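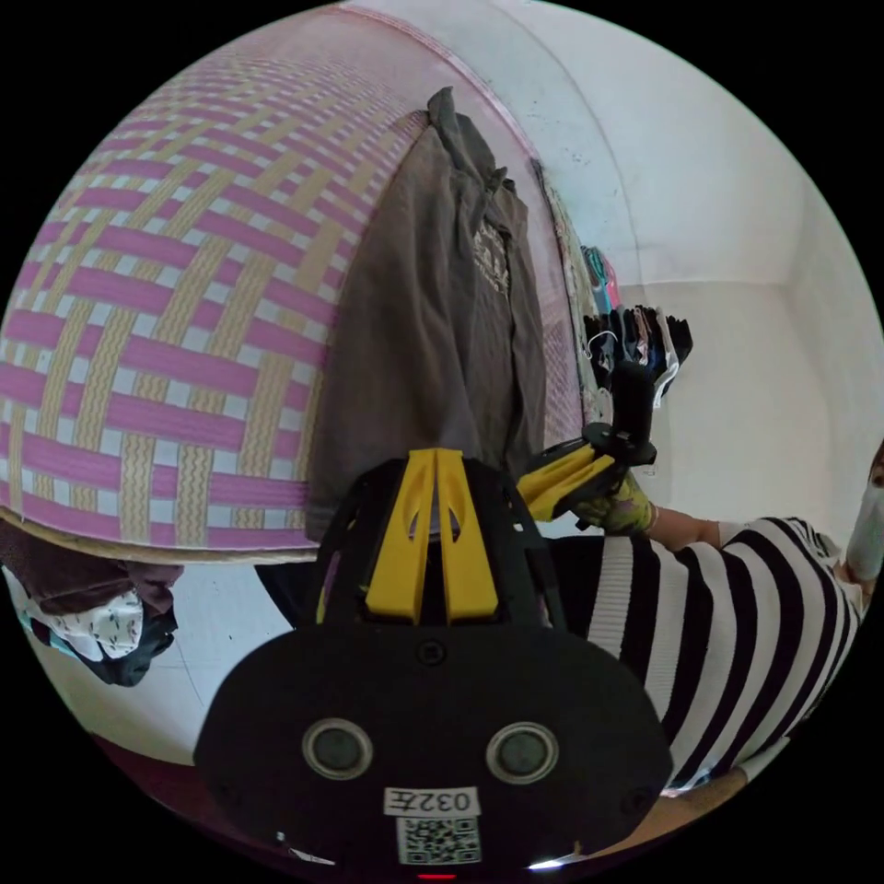
Adelmo Fiore asks whether the mat has to come up every time, or only when the tiles under it get mopped. Every time. Grit underneath wears through the weave.

**Laundry room check, Pennington house, September**

1. Floor and mat
 - [x] Mat lies flat, no lifted corners
 - [x] Tiles swept to the wall
 - [ ] Bundles off the floor – move before folding starts

2. Folding on the mat
 - [x] Shoes off
 - [x] T-shirts spread and smoothed before the first fold

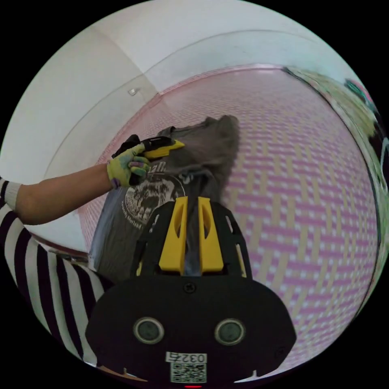
3. Drying rack and hooks
 - [x] Rack tight at the wall
 - [ ] Screws checked – bring the short driver
 - [x] Heater kept 30 inches from anything hanging

Comment: the Konmont heater is rated at 2000 watts and goes straight into the wall outlet, no extension cord. 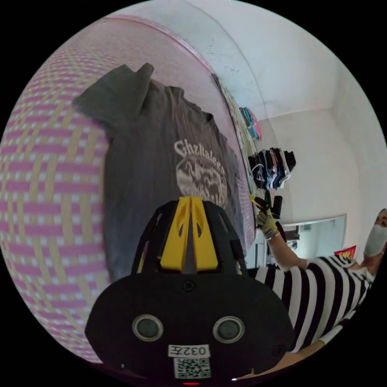 It also stays off while people are kneeling to fold, and the cord gets coiled on the shelf.

4. Hanging items

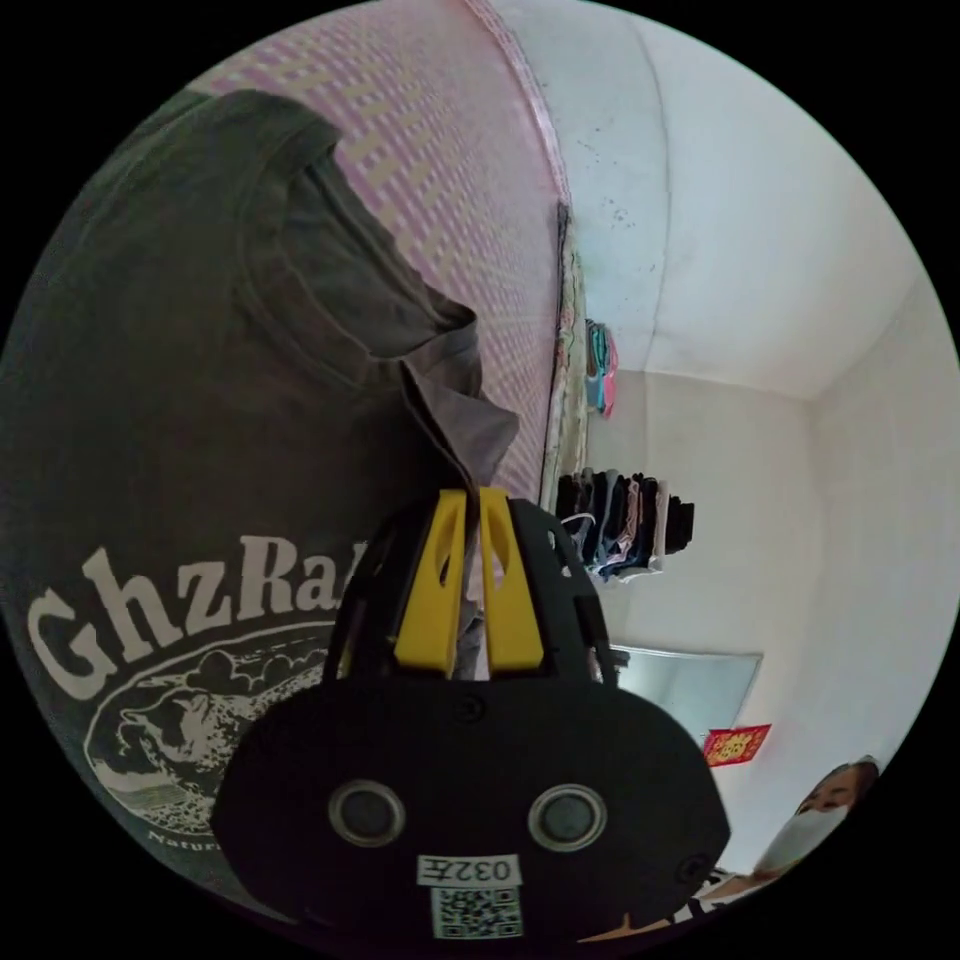 Weight is what I look at on this item. Small things can stay clipped up until evening. The rack with the navy, gray and black clothes is the one to watch, so take those down first and leave 10 inches clear of the door.

Next check after the Flaltard hooks arrive.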